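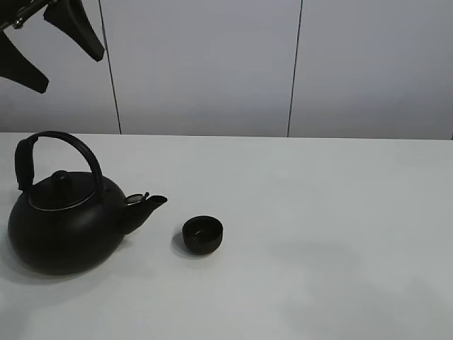
I started Tredstead because I was tired of pouring tea down the outside of teapots. It was a small grievance, I know, but I'd had it for years, and every pot I bought looked lovely on the shelf and then dribbled all over my tablecloth the first time I had company. So now I sell teapots, and I test every kind before it goes in the shop, on the white table with the gray panels behind it where the kettle-style teapot is. White was my idea. You can see a drip on a white tabletop from across the room (tea stains show up even better, ask me how much baking soda I go through).

I'm Blažena Vaněk, by the way. Hi! The other half of Tredstead is Vlastimil Sýkora, who was my neighbor before he was my business partner and who used to fix coffee machines for a living. He looks after repairs and shipping. I look after buying, testing, the newsletter and talking too much to customers, which is how this page got as long as it is.

Where we are

We're in Harport, one block up from the ferry landing, in what was a shoe store when I was a kid. The old shoe shelves are still up and they happen to be a very good depth for teapots. The front room is the shop. The back room is where the tasting and testing goes on, and if you come by on a slow afternoon and want to try a pot before you buy it, just say so and I'll put the water on. We opened one February, in sleet, with 10 teapots and a box of mugs I'd borrowed from my sister. We sold two pots the first day, both to the same woman, and she still comes in.

These days we carry teapots, kettles, strainers, cozies, trivets and a shelf of loose tea. We don't carry teacups in sets. I tried, people only ever wanted three, and I was left with a cupboard full of leftover saucers. Single cups and mugs we do have.

How we test a pot

Every new model gets 120 pours before I decide on it. That's plain water first, then tea, full pot and half pot, fast and slow, right hand and left hand. Vlastimil is left-handed and has opinions about spouts. I write down what ends up in the cup and what ends up on the table, and I also write down boring things like whether the lid stays on when you tip it all the way, and if the handle gets too hot to hold by the third cup.

I've grown really fond of the kettle-style shape over the years. A lot of people come in wanting something tall and elegant, and then they pick up one of these and you can see their shoulders drop. They sit well on a table, they look friendly, and guests tend to help themselves. One thing to know before you buy one, though – a teapot shaped like a kettle isn't always a kettle. Some can go on the stove and plenty can't, and the shape won't tell you which. I put it on the tag of every single one we sell, in capital letters, and I'll say it again at the register. If you've got one at home and you aren't sure, check the bottom for a mark, and when there's no mark, boil your water in something else.

We've turned down pots that were gorgeous. There was one from a maker I really wanted to work with that poured beautifully for the first cup and then glugged, every time, right when you thought you were safe. I sent it back with a nice note and four pages of numbers. They haven't written back yet!

Who makes what

Our house teapot is called the Flustley. It's named after the road Vlastimil grew up on, and we had it made for us by the Kratochvíl workshop, a family pottery that does small batches and doesn't mind my phone calls. It holds four mugs, the strainer lifts out, and the spout was redrawn five times. They fire 300 a year for us and when those are gone we wait. I keep a list behind the counter if you want your name on it.

Everything else comes from a handful of small makers plus a couple of bigger wholesalers for the ordinary stuff like strainers. I don't pretend a strainer is a work of art. It should fit the pot and rinse clean.

Repairs and lost lids

This is the part of the business I didn't plan. People kept coming in with a lid and no pot, or much more often a pot and no lid, and asking if we had one lying around. So we started keeping them. Vlastimil's lid drawers are now a whole wall, and at last count (he does a count every fall, it's his favorite chore) there were 523 lids in there. Send us the measurement across the opening, inside edge to inside edge, and a picture of the pot, and he'll look. If we find a match it's five dollars plus postage. He also replaces wicker and bail handles, and he can usually swap a knob. Cracked bodies we don't do, please don't mail us those.

If you'd like to come see us

The shop is open late morning to early evening, closed when the ferry's closed. There's a bench out front, water for dogs, and one step at the door. We have a ramp for it, so ring the bell and one of us will run out with it. Parking behind the bank is free after noon.

Once a month I do a teapot evening in the back room. It's six people, a few different pots, the same tea in all of them, and cake. It costs fifteen dollars and that comes off anything you buy on the night. Sign up at the counter or by email, and tell me if you can't have nuts because the cake usually does.

Mail order goes out twice a week, double boxed. Vlastimil packs everything himself and saves every scrap of paper that comes through the door, so if your teapot shows up wrapped in somebody's crossword, that's him.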